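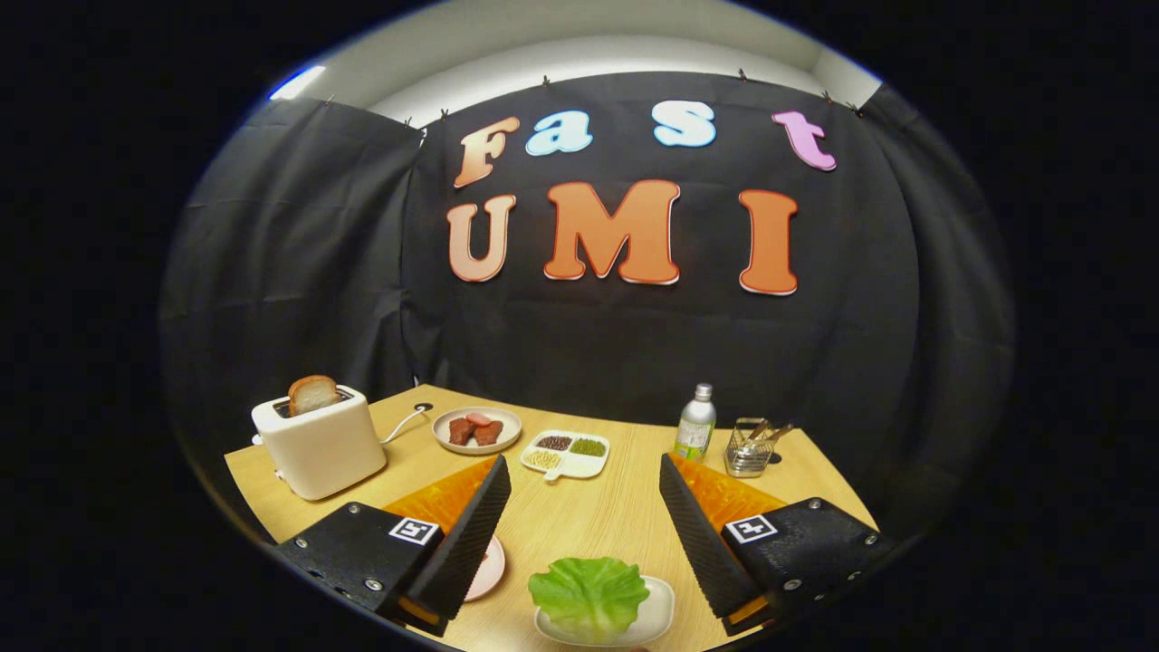

Figure 1. Breakfast station with toaster, meat plate and divided tray, black curtain behind.

Layout of a Small Breakfast Station
Kenta Ogura and Sólveig Arnardóttir
Course supervisor: Poul Hafstein
August 26, 2020

1. Purpose
The project examined how a toasted breakfast can be served from one table by one person. The starting point was the shared kitchen at Andau, where the toaster stood on a shelf and the plates were kept on the other side of the room. We wanted a layout in which bread, meat and beans could be reached from a single standing position.

2. Layout
The toaster is placed at the far left of the table, with bread in the top slot. Its power cord runs from the back right of the housing to a round outlet set into the tabletop near the curtain. This outlet fixed most of the plan. A toaster at the right end would have pulled the cord behind every dish on the table.

The sliced meat is on a round white plate near the back edge, just right of the cord. Next comes a white divided tray with three compartments and a small handle. Dark beans are in the upper-left compartment. The upper-right one holds a small green kind, beans or lentils.

The black curtain closes off the back, and its left section comes forward at an angle to form a side wall. White dishes are easy to find against it. The table has a light wood grain, which gives less contrast with the plate, although the beige rim helps.

3. Trials
Each trial was limited to 90 seconds and began with the server standing at the front edge. The task was to take the toast, add one slice of meat and spoon beans next to it. Şengül Gezer kept time. We ran 5 trials with the first layout and 4 with the second, in which the tray and the plate traded places.

The second layout was dropped. With the tray next to the cord, the server's sleeve passed over the beans on the way to the meat. Times were close in both layouts and we do not draw a conclusion from them.

4. Remaining work
The cord still crosses open table. A clip along the back edge would hold it, but the clips we ordered from Stougaard were too wide and have been returned. Spoon storage has not been decided.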